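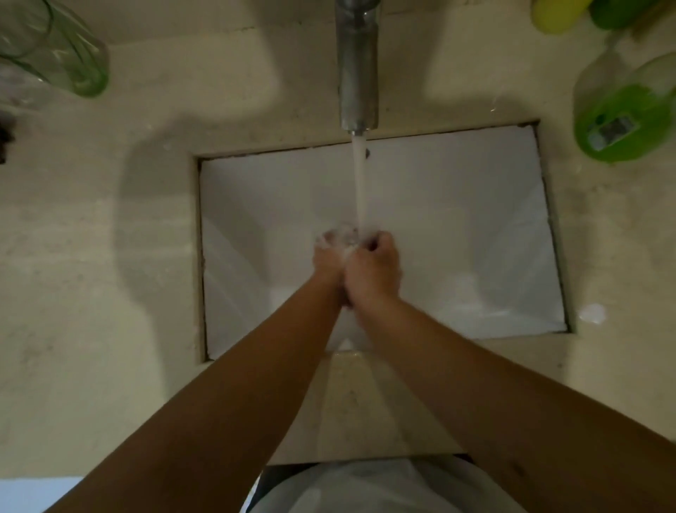
Panya Limsakul says that the grease is the worst part of building a robot at home, and after it comes the noise. The machine is called Petchrat. It is a small arm on a rail, and since February it lives in the spare room of a flat in Grudton, on a desk that was meant for a computer.

"I wash my hands maybe more than I turn screws," Limsakul told me. "You touch the gears, then you must touch the camera lens. One fingerprint on it and the arm cannot find the cup any more." So there is a rule in the flat: soap first, then electronics. The lather must go between the fingers as well, where the grease likes to stay.

The arm has four motors and 26 printed parts. The first gearbox was bought from a shop called Prellia and it broke in the second week. "I was angry one evening. Then I opened it and learned how it is made, so I drew my own." The new one is slower – it needs 59 seconds to go along the rail and back – but the neighbours do not hear it.

I asked what the robot is for. Limsakul wants it to sort the screws and washers that collect in jars all over the home. For now it can pick up a cup and put it down in the same place. The program keeps a list of every try, and on the day of my visit the list had 342 lines.

"My sister asks me when it will wash the dishes. I tell her it is not waterproof, and she says then I am the dishwasher."

The next job is the cable, which still catches on the end of the rail. Limsakul has ordered a longer chain for it and is waiting for the post.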